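Search this site... Go

One big table, all the time

Posted in March by Cudirow
Last updated: March

I have been promising a post on the butcher-block table for ages, and I keep putting it off because every time I sit down at it I start doing something else. Which is sort of the whole post! It's my favorite piece of furniture, ahead of the sofa, ahead of the bed, and I would like to talk you into one if you've got the floor space.

Some background for new readers. The top came from Duller, the salvage yard out past Eze, where it was leaning behind a stack of doors with a price tag of 40 dollars. I didn't measure it. I just bought it, and then stood in the parking lot looking at my car. (It went home in somebody else's truck.) That was four years ago and one move back, and it has come 800 miles with me since, wrapped in every blanket I own.

What I love is the wood itself. It's that very pale kind, all long strips glued side by side, and every so often one of the strips has a darker streak running through it. I spent the first winter trying to decide if the streaks were stains I ought to sand out. They're grain! Leave them alone! I've grown so fond of them that I know which ones I like to sit behind with my coffee.

The other thing is how well a pale top shows you what you've left on it. My old table was nearly black and I lost things on it constantly, screws and hair ties and one earring that I found with my elbow. On this one, even a bit of wire stands a chance. 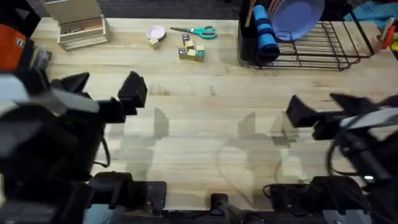
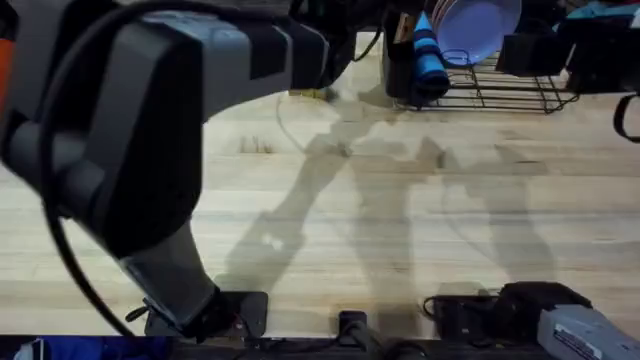
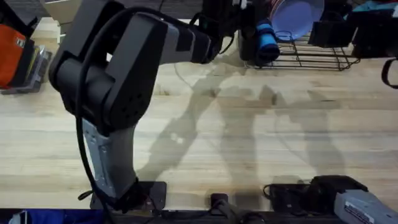

My rule for the table is that anything may come out on it, as long as the things that get used together stay together. I got this from years of doing the opposite, walking back and forth across the room with one thing in each hand, forgetting what I was in the middle of. So now there are little groups. The scissors with the teal handles beside the pink bowl in the first picture are a good example of what I mean, with the alphabet blocks right there too, so that whoever is snipping has somewhere to drop the snips and whoever is spelling can get on with it. I like a small bowl for this kind of thing much better than a tray. Trays fill up with mail.

Boxes with a slanted lid are my other weakness. You can't stack anything on top of them! I used to think that was a flaw, and then I noticed that every flat-topped box I owned had a pile on it and hadn't been opened in a year. If you see a wooden one secondhand, check that the front moves freely before you pay, and give it a good sniff as well. Musty never really comes out. I've tried baking soda and sunshine and a week on the porch.

Dishes get their turn up here too, which I know will horrify the people who write to me about water marks. The plain wire racks are the ones I'd go for. You can see right through them, you can pick the whole thing up with one hand, and a purple plate standing in one cheers up a gray afternoon. Put a folded towel underneath if things are still dripping, and wipe under the rack before bed.

As for looking after the wood, I put seven thin coats of oil on when I first set it up, with a night between each, and yes, that was a long week of eating dinner on my lap. I used the stuff in the Vukley tin because the hardware store had it and I liked the smell. Any food-safe oil you get along with is fine. These days it gets a fresh coat when water stops beading, and I do the underside every other time, as the man at the salvage yard told me to. Ballpoint comes off with a very light sanding along the grain. Beet juice I've decided to regard as decoration.

I had a couple of questions after the shelf post about whether I'd ever add a drawer underneath. I do think about it! I even drew one up, with a little divider for tape. But I keep coming back to how nice it is to have the knees free, and I know exactly what would be in that drawer by summer. Dead pens, mostly, and takeout menus.

Next up is the pegboard, which I have finally painted, in a green I'm ridiculously pleased with. I still have to find the box of hooks.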